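Talk notes: The Bed Is a Table (tidying a bedroom when you share it with small people's stuff)
Trestden Library, community room, evening talk series
Slot: 40 minutes plus questions

Before I start

Get the clicker from Maritza Ccori at the front desk. Water. Check that the slides open on the library's laptop and the fonts haven't gone weird like they did in June. If Haris is there, wave at him, he set this whole thing up.

Slide 1, title

Hi everybody, thanks for coming out. I'm going to talk for a bit about bedrooms, and mostly about beds, and I promise I'm not going to tell anyone to fold their socks into thirds. I tried that for a month. My socks did not care.

Say who I am: I run the tidy-up sessions over in Sasberg, I've got two kids, and I rent a house with one hall closet. One. For four people. So everything I'm going to say comes from a house with nowhere to put anything.

(Pause here, people usually want to say how many closets they have. Let them, it warms up the room.)

Slide 2, the number

Put the number up and wait. 508.

That's how many separate things we took out of one bedroom, my own kids' bedroom, the first time we did it properly. I made my son keep a tally on the back of a pizza box. Not counting books! Books would have finished me off. And it's a small room, you can touch both walls if you're my husband.

I'm not showing it so you'll go home and count. Please don't. Counting took longer than tidying. I'm showing it because I had honestly guessed it would be under a hundred, and I think most of us are walking around with a guess like that.

Slide 3, why the floor doesn't work

So for years I did what my mother did, which was sit on the floor and make piles. Here's what happens with floor piles:

You get down there. Your knees complain. The piles start touching each other. Somebody walks through to get a sweatshirt and now the "keep" pile and the "where did this come from" pile are one pile. You get called away for dinner, and the piles are still there at bedtime, and everyone steps over them for four days and they just sort of become carpet.

(Do the stepping-over walk. It got a laugh last time.)

Then my friend Efren Javier, who used to work at a laundromat, watched me do this and asked why I wasn't using the bed. He said at work they never sorted anything below the waist. Table height, always. And I said I don't have a table in there, and he just pointed at the bed.

Slide 4, the bed rules

Make the bed first. I mean properly, pull the sheet tight and shove the pillows up to the head end. Blankets come off and go on a chair. You want a plain surface, one color if you've got it. We had a patterned sheet with rockets on it and I lost a whole set of toy cars in those rockets, I was looking straight at them.

Only bring one kind of thing to the bed. Soft toys, or clothes, or the stuff from the drawer with the batteries in it. If you mix them you'll spend the whole time making decisions about categories, and it's exhausting, and you'll stop and make coffee.

Put the container on the bed too. This one took me forever to figure out! I used to leave the basket on the floor next to me and toss things down. Things missed. Things got tossed that shouldn't have. If the basket is up there at the same height as your hands, you place stuff, and you can see how full it's getting.

And the big one, you have to sleep there tonight. That's your deadline. The floor will let you walk away and the bed won't.

Slide 5, which basket

I get asked about baskets more than anything else, so let me save us some time.

I like plain plastic with low sides and holes. Low sides so a four-year-old can see in and reach in. Holes so it dries if you have to rinse it, and believe me, you will have to rinse it. Wicker is lovely and it snags everything fuzzy. Fabric bins flop over. The lidded kind turn into a little table with something on top, and then they never get opened again.

Ours was three dollars at the Nakajima discount place by the bus station. If you have the fancy one, use the fancy one, I'm not the basket police.

(Somebody will ask about labels. Answer: picture labels for little kids, words for grown-ups, and don't label until you've lived with it for a couple of weeks.)

Slide 6, soft toys

Okay, soft toys. Everyone groans at this point and they should.

They're the hardest thing in the house to sort because they've got faces. I can give away a puzzle without blinking. I can't give away something that's smiling at me. My daughter's favorites are the food ones, fruit mostly, and every last one of them has been given a personality, and a bedtime.

So we stopped trying to get rid of them and started asking where they live. It's a much nicer question. "Where does this one live?" gets you an answer from a kid. "Do you still need this?" gets you tears, and sometimes they're mine.

What we do is lay a few of them out with space in between, basket off to one side, and go one at a time. Just a handful, the rest can wait in the hall. Leave gaps. When they're heaped up, kids see a heap and want to jump in it. When there's a bit of sheet around each one they'll pick one up and talk about it.

Slide 7, photo

Leave it up for a minute, people like this one.

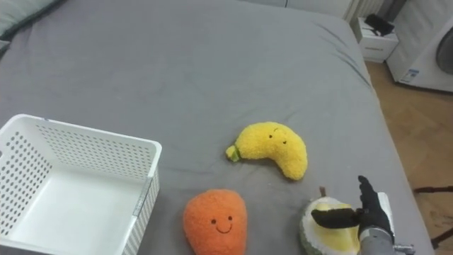
Slide 7. Fruit on the bed, basket at the side, nothing in it yet.

Talk to the slide: gray sheet, nothing fussy, so the banana really jumps out at you. You don't need the sheet ironed, look at those wrinkles, I've never ironed a sheet in my life. And the basket's right up on the mattress with them like I was saying, holes in the sides, nice low walls.

Point at the orange one's smile and ask the room what they think it is. Mango? Persimmon? (I've had a guy insist on tangerine and I wasn't about to fight him.) Then the durian. If anyone in the room has eaten a durian, let them tell the story, there's always a story.

Then ask: who goes in first? There isn't a right answer, I just want them to notice they had an opinion right away. That's what a kid does too, and once they've had an opinion they're helping.

Slide 8, when it goes wrong

Be upfront about this part. Some days it's a mess. Kid climbs onto the bed and it's over. Or you find the thing you thought you lost and you sit down with it and an hour goes by.

Tell the Masanobu story. Masanobu Sasaki came to one of the Sasberg sessions and went home all fired up and put everything from his closet on the bed at nine at night. Everything. He slept on the couch, and then he slept on the couch again. He's fine with me telling this, he tells it better than I do. One kind of thing at a time, folks, and start before dinner.

Also if you've got a bunk bed, use the bottom one and watch your head. I have nothing wiser than that about bunk beds.

Slide 9, keeping it going

We do ten minutes, up to 3 times a week, and some weeks it's zero. I set the kitchen timer. When it rings, whatever's on the bed goes into the basket, sorted or not, and the basket goes on its shelf. My son likes beating the timer. My daughter likes putting everyone to bed in the basket, which takes a while because there's a goodnight for each of them.

Don't buy more baskets for the first month. I know. I love baskets. But if you buy them first you'll fill them first.

Slide 10, thanks and questions

Thank Haris Ghumman for the room and Sadao Hoshino for lending me the good speaker (give it back tonight!!). Handouts are on the table by the door, take one for a neighbor.

Questions I usually get, so I'm not caught flat:

Dust? Shake things outside first. Put an old sheet over the clean one if you're doing under-the-bed stuff.

Pets? Door closed. My cat believes every basket was bought for her.

Teenagers? Knock, and offer to do it together with music on. Let them pick the music. Bring snacks.

Bad back? Kneel on a cushion at the side or sit on the bed and work toward the foot. A higher bed helps a lot, mine's on risers now.

Where do giveaways go? Bag by the front door, out of the house the same day if you can manage it. The Jatus shop takes soft toys if they're clean, call before you haul a bag over.

Pack up: clicker back to Maritza, speaker to Sadao, leftover handouts in my tote, lights are the switch behind the coat rack.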